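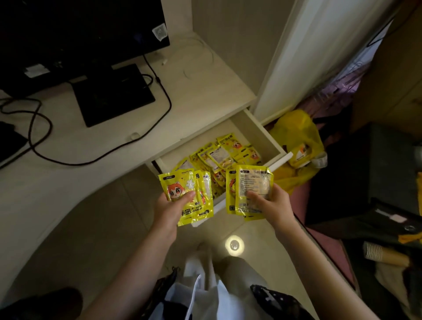
Front Office – Heat Packs and Desk Storage Check
Amton building, room 103
Checked by: Shufen Peng
Start time: 1630
Copy to: Jianhua Tang, Haoran Zhong

Please write the comment directly after each point. "OK" alone is accepted only if there is really nothing to say.

PART A – THE HAND WARMERS

1. All packets are in the desk drawer and not in other places.
No. Most are in the drawer of the white desk. I found more in the coat cupboard and put them together with the others. Please do not start a second storage place again.

2. Outer wrapping is closed, no holes, no powder.
OK for the ones I took out in stacks. The packets at the bottom I checked by hand only, I did not read each one.

3. Product details on the back can be read.
OK. The small print is on the white panel. It is very small, so for the colleagues who cannot read it I will tape an English sheet inside the cupboard door. Mark Anthony asked for this already in the winter.

4. Expiry date is checked.
Partly. I compared the stacks with the delivery paper from Hillach, which says 200 pieces in one lot. The lot is good until next May. If you find a packet with another date, give it to me and do not use it.

5. Packets are kept away from heat and from sharp things.
Needs action. The drawer was also used for scissors and a staple remover. I moved them to the pen tray. One small hole is enough to let the air in, and then the packet starts to get warm inside the drawer.

6. Packets are stored flat and in order.
Not OK. They are lying loose in all directions, so it is difficult to see how many are left. I asked Jinfeng to bring a low box from the Gillies shelf. The fronts should face up, then we see quickly if a wrong product is between them.

7. Used packets are thrown away correctly.
OK. No used ones in the drawer. Let them cool down fully before they go in the bin.

PART B – THE DESK AND THE FLOOR

8. Drawer opens and closes without force.
It opens well. When closing, a packet can slip up and catch at the back. Do not push – take out the top ones first.

9. Cables on the desk are not in the way.
Needs action. The black cable of the monitor lies in a loop over the desk, and the thin white one ends in a plug that is only lying there. Haoran, please fix the first with a clip and put away the second if it is not needed.

10. Monitor stands firm, nothing hangs over the edge of the desk.
Monitor is firm. The other things at the left side should be pushed further in.

11. Floor beside the drawer is free.
Not OK. A yellow plastic bag was on the floor next to the drawer, with something still in it. People come in through the door on this side and can step on it. Bags must be emptied the same day and go to the recycling.

12. Door can open fully.
OK.

PART C – TO DO

Low box for the drawer: Jinfeng Hao
Cable clip: Haoran Zhong
English sheet: Shufen Peng
Bag from the floor: done during the check

Remark from Jianhua Tang: Agreed with all points. For point 6, please use a box without a lid. With a lid the drawer will not close, we tried it last year with the Fumach gloves.

Next check: when the box is in.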